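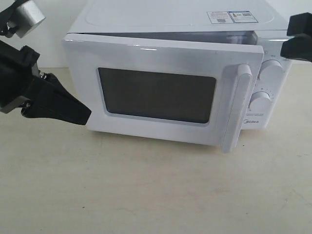
Home | Features | Software | Hardware | Subscribe

We use cookies to improve your reading experience. Accept | Manage settings

The door problem

Facundo Sepúlveda has spent most of the year on kitchen doors. He writes control software at Osto, a small firm with a long bench and a lot of second-hand appliances, and the microwave is the one he keeps coming back to.

"A door is a circle," he says. "You know where the hinge is, so you know where the hand has to go. Then you try it and the hinge is 2 millimetres away from where you thought."

An arm that follows its path exactly will pull against an error like that until something slips. Osto's controller, called Umov, lets the path give way. It reads the force at the wrist, compares it with what a door on that hinge ought to produce, and shifts its guess at the hinge position while the arm is still moving. The update runs 760 times a second.

The planner sits above that and works more slowly. It splits a job into stages, such as opening the door, reaching in and closing up, and each stage has a test that must pass before the next can start. For the door, the test is an angle.

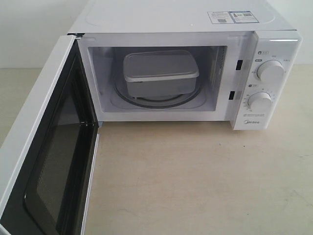

Putting a container on the turntable needs a different test. The planner checks that the lid is level and that the whole container sits inside the rim of the plate. Edit Szekeres, who looks after perception, says glass and white plastic still give her the most trouble. Depth readings on both are poor, so her code fits a known shape to the edges it can find and reports how sure it is. If the score is low, the planner asks for another look from a new angle.

Her team keeps a log of every attempt, good or bad. It now holds 3,869 entries, and 1,924 of them have been labelled by hand with the stage at which things went wrong. The labelling tool, Rernar, began as a script Szekeres wrote for herself one March. It plays back force and joint data on the same timeline, and she says most faults show up in the force trace first.

Sepúlveda's next job is the timer knob. He has a version that turns it, but it overshoots the short settings.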